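# The Weight of the School Bag

The Wirham school district enrolls 1,836 students, and nearly all of them carry to school each morning a load that no one has asked them to justify. The district has rules on footwear, telephones and hats. It has none on the bag.

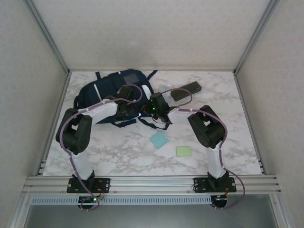 This omission deserves correction. When the Irnar schools reviewed their own practice in April, they found that lockers had been removed from two buildings and never replaced. Students were expected to carry every text for all 7 periods. The saving was entered in the budget, while the burden passed to children.

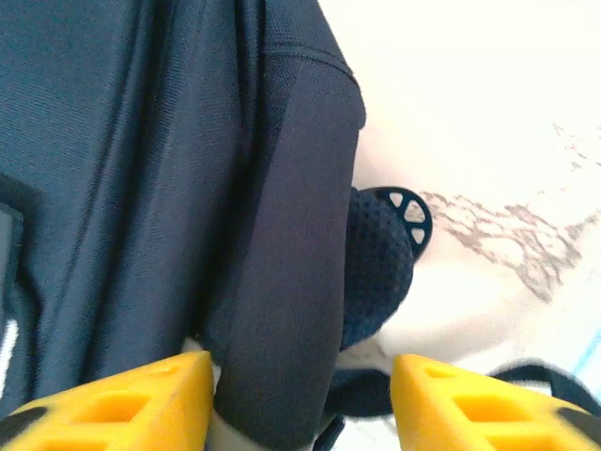 Responsibility is too often placed on the family. Parents are advised to buy a better bag, and manufacturers have responded to that demand. A padded strap and a panel of perforated mesh, as on the navy backpack shown, are sensible features. They do not reduce by one page what a teacher requires to be brought to class.

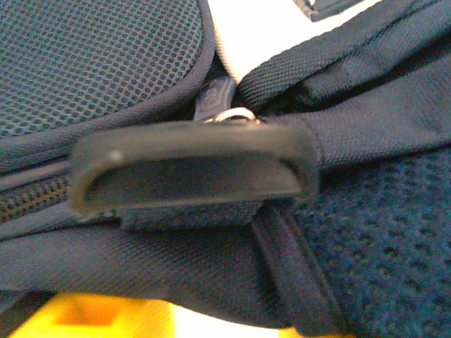 Otakar Brabec, writing for the Bandara parents' association, has argued that a second set of textbooks would cost too much. His concern is fair, but his estimate assumes new copies in every subject. The district already holds 600 surplus volumes in storage. Placing these in classrooms would be a reasonable first measure, and it should be adopted before the fall term.

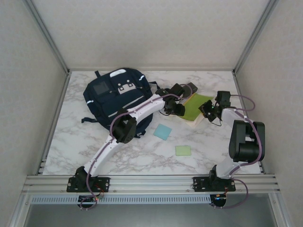
## What the Board Should Adopt

The board should set a written limit on required daily materials and publish it with the school calendar. Each principal should report once a term on compliance. Lockers should be restored wherever space permits, beginning with the middle school.

Maximiliano Montes
Wirham, 2025-07-26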